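Search this site Go
April | by Rosalía Casado
14 shares | 3 comments

FOR IMMEDIATE RELEASE

My Late-Night Love Letters Are Becoming a Real, Holdable Book

I've been writing steamy stories and emailing them to strangers for long enough that my mother has stopped asking what I do all evening. So it gives me a silly amount of joy to announce that Granen is bringing out The Surkadgate Letters, my first story collection, in paperback and ebook this April!

If you're new to me, hello. I write romance for grown-ups. The stories started as a newsletter I sent out after the dinner dishes were done, usually to readers who wrote back before breakfast with very firm opinions about who should have kissed whom. There are 2,719 of you on that list now, and I still read every reply (the cranky ones too).

The book has 18 stories, all set in Surkadgate, a rainy harbor town I made up so that I could put the ferry wherever I needed it. Mrs. Cordero runs the boarding house. She is widowed, sixty-one, and having a much better time than her lodgers think. Her story opens the book, and she wanders in and out of most of the others, generally carrying towels. There's also a piano tuner who can't stay away from one particular piano, a married couple who write each other letters from opposite ends of the same hallway, and a long one about two ferry pilots that I rewrote so many times I could recite it in the shower.

Some of it is tender and some of it is plain filthy. My editor, Struan MacKinnon, asked me early on which shelf I pictured it on, and I said the one by the bed. He has put up with that kind of answer from me all the way through, and he also talked me out of a ghost.

"Rosalía writes desire between people who have bills and bad knees," Struan says. "I laughed on the train, and then I had to turn the pages toward the window."

About a third of the stories have never gone out in the newsletter. The older ones have been cleaned up, and I changed one ending completely. I know which of you are going to be upset about it. Please read it twice before you write to me - and then do write to me.

Fulgencio Rivas is recording the audiobook, which will follow later. I've heard him do Mrs. Cordero's first scene and had to go stand on the porch for a while.

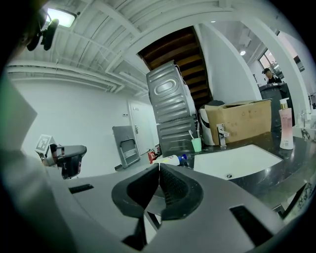 Two grippers, one gray and one with black fingers. Photo: Itziar Barrios

The launch party is at the Truvley bookstore, upstairs, doors at 7 p.m. I'll read two stories, one you could hear with your aunt sitting next to you and one you couldn't. My brother Telmo Casado is pouring the wine, so get there early. Adults only, please. Signed copies ordered through the store before the party come with a postcard from Mrs. Cordero, in my best version of her handwriting, up to 10 per book club.

Review copies are ready now in print and ebook. Reviewers, podcasters and book clubs can write to me by way of Granen's publicity desk. I'm happy to do interviews, and I'm much better in the evening.

The Surkadgate Letters by Rosalía Casado. Granen, paperback and ebook. Contains explicit scenes.

Share this 14
Comments (3)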